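Speaker notes: Keeping a small office supply room in order
Talk for the November office managers' meetup. Slot is 20 minutes plus questions.

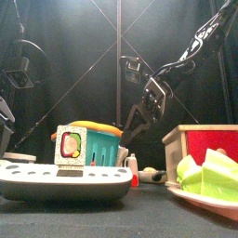 Start with the supply room itself. Most people in the room run one, or inherited one, and most of them did not get any training in it. I took over ours at Vernura when Hélène McKinnon moved to payroll, and for the first year I just kept buying what people asked for. We had four kinds of sticky notes and no printer toner. The first change I made was to put everything small into open containers, and a plain plastic basket like the teal one on the slide is all you need for that. Open top, so people can see what is inside without taking it down. Lids cause trouble. People take the lid off, put it on the floor, and leave.

Slide 2. What we had before

Describe the room. One door, one window painted shut, shelves on three sides. Nothing labeled except a shelf that said HOLIDAY, which held extension cords. Paper was at the back, behind the spare chairs. Orders went in by email to whoever people thought was in charge. Sometimes that was me, sometimes it was Dimas Pangaribuan at the front desk, and twice it was both of us, so we got double.

Mention the envelopes. We bought window envelopes for a mailing that was canceled and we are still using them. If people laugh, wait.

Slide 3. Finding out what gets used

I did not do a full inventory. I tried, and stopped after one afternoon. What worked was a sheet of paper taped inside the door with a pen on a string. People wrote down what they took. Plenty of them forgot. It still showed which items moved and which did not.

We kept the sheet up for 7 weeks. Things that never appeared on it in that time went into a box in the hallway with a note saying take what you want. Most of it was gone by the next morning. The rest went to the school on the corner.

Say clearly that the sheet comes down afterward. Leaving it up makes people feel watched, and they stop filling it in anyway.

Slide 4. The short list

This is the main slide, so slow down here.

After the sheet came down I made a list of what we always keep. It has 14 items. Copy paper, toner, blue and black pens, one size of sticky note, one size of legal pad, staples, tape, mailing labels, two sizes of envelope, batteries, binder clips, and file folders. Anything else is a special order and takes a few days.

People will ask who decides what is on the list. In our case I wrote a draft and sent it around, and Rogério Vieira in accounts asked for the binder clips. I had left them off. He was right, accounts goes through them fast at the end of the quarter. Nobody else wrote back, so that was the list.

Review it once a year. We dropped CD sleeves the second time through.

Slide 5. Where things go

Heavy things low. Paper goes on the bottom shelf by the door, so the delivery person can set it down and the person who needs it does not have to walk around anything.

Things used daily go between waist and shoulder height. Pens, tape, sticky notes.

Spare stock goes up high, in the same order as the shelf below it. If tape is third from the left at waist height, spare tape is third from the left on top. This sounds fussy but it means a new person can find the refill without asking.

Leave some empty shelf. Ours has one section with nothing on it, and that is where special orders wait with a name on them. Without it they end up on the floor or on my desk.

Slide 6. Labels

Label the shelf, not the container. Containers get moved, borrowed, and taken to meetings. If the label is on the shelf you can see what is missing.

Use the words people use. I labeled a shelf "adhesives" and got asked where the tape was. It now says TAPE AND GLUE.

Large letters, black on white. We tried a color code and gave it up. Two people in the office could not tell the green from the brown, and the rest of us could not remember what the colors meant.

If there is a question about label makers: ours is old and the tape for it is expensive. Printing on plain paper and using clear packing tape does the same job.

Slide 7. Reordering

We use a card system. It is older than any of us. Each item has a card placed at the point in the pile where you need to reorder. When someone takes the pack above the card, they bring the card to the front desk. Dimas puts it in a tray and the order goes in once a week.

Where to put the card depends on how long delivery takes. We get most things from Totix, and paper comes from Olen. Paper is slower for us, so the paper card sits higher in the pile, with 12 packs still under it. For pens the card sits near the bottom.

Cards go missing. Sheldon Paquette used one as a bookmark for a month. I print spares and keep them in the desk.

Someone usually asks about software here. We looked at two programs. Both wanted every item scanned in and out, and for an office our size the scanning would take longer than the ordering. A bigger place may see it differently. Say that and move on.

Slide 8. One person in charge, one backup

The room needs a name on the door. Ours has mine, with Gaétan Chan listed under it for when I am out. Before we did this people asked whoever was nearest.

Being in charge takes me half an hour a week. I walk the shelves, put things back, break down the empty boxes, and check the tray. If it takes much longer than that, too many things are being kept.

Gaétan does it one week in four even when I am not away, so that he does not have to learn it on the day I call in sick. I would recommend this to anybody.

Slide 9. What did not work

Keep this one short if time is running out.

Locking the door. We did it for two weeks. People came to my desk for the key and then stood there chatting, and the key went home in somebody's coat.

Desk kits for new hires. We handed out a full set of everything and most of it came back unopened in a drawer when they left. New hires now get a pen, a pad, and directions to the room.

Bulk buying. The price per box was lower, but we filled the storage with pens and some of them dried out. I have not worked out whether we saved anything. I suspect we did not.

Returns. There is a return spot near the door for things people do not want anymore. It fills up with old binders. I have no fix for that yet and would like to hear from anyone who does.

Slide 10. How to start

Give them the order we would do it in now:

Put up the sheet.
Clear out what does not move.
Write the short list.
Set the shelves and label them.
Put the cards in.
Put a name on the door.

The clearing out took us a Vernura half day with pizza. The shelves took an evening. The cards I did at home in front of the TV.

You can stop after the short list and still be better off. The woman who runs the Ross Street office did exactly that, and she says she has not run out of toner since spring.

Questions

Likely ones, with what I said last time.

Do you charge supplies to departments? No. We did once and the bookkeeping was not worth it.

What about kitchen supplies? Separate room, separate list, same cards. Coffee has its own card and people never forget to bring that one up.

What about remote staff? They order from the same list and it ships to them. If it is not on the list they ask me.

How do you stop people taking things home? I don't try very hard. August is when the pens go, before school starts, and I order an extra box.

Handout is the blank sheet and a page of cards, two-sided. Copies on the table by the door. Bring tape.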